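Fitted sheet keeps pinging off the corners of a deep mattress

Posted by draughtyhall, Friday, 7.40 am

We bought a new mattress in October from Bortolotti and it is a good deal thicker than the old one. Every fitted sheet we own now comes off at one corner in the night, always on my side, and I wake up with my face on bare mattress. I have tried safety pins (no). The sheets say "deep" on the packet, which seems to be a matter of opinion. Do I need new sheets, or is there a trick? I'd rather not spend much, having just bought a mattress.

3 replies

cullum_lodger
Buy bigger sheets.

pegbag25
Get a tape measure before you get anything else. "Deep" has no agreed meaning and "extra deep" has even less. Measure the side of the mattress from the top seam to the bottom one, add on any topper, then allow 4 inches for the part that tucks underneath. Without that tuck the elastic is just sitting on the bottom edge waiting for you to roll over. 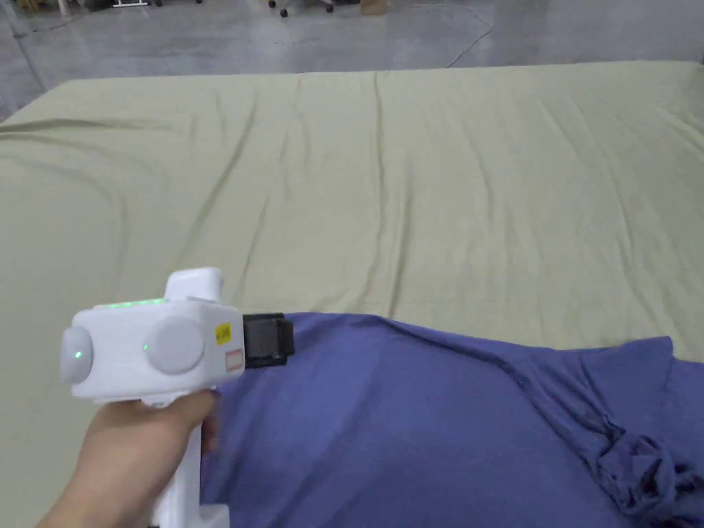

Colour is the other thing people get wrong, in my view, although you didn't ask. White shows every cup of tea and navy shows every bit of fluff. I've settled on a pale sage green like the fitted one in my photo, which forgives most things and goes with curtains I have no intention of replacing. Wash at 40, dry it on the line if you can, and keep it away from a hot tumble dryer, as that is what finishes off the elastic. A sheet that fitted last year and doesn't now has very likely been cooked.

When you put it on, do one top corner, then the bottom corner diagonally opposite, then the other two. If the last one is a fight, the sheet is too small and will win at three in the morning.

brarkville_bill
Sheet suspenders. They're elastic straps with a clip at each end and they go across underneath the corners. Mine are Skisex, a name I had to explain when the parcel went to next door. You'll need someone to hold the mattress up while you fit them and you will not be on speaking terms afterwards, but the sheet hasn't shifted since. Take them off before washing. I didn't, and the noise was remarkable.

draughtyhall
Measured it. The sheets are 4 inches too shallow, so the packet and I are having words. Will try the straps on the good set and cut the rest up for dusters.

Viewed 1,385 times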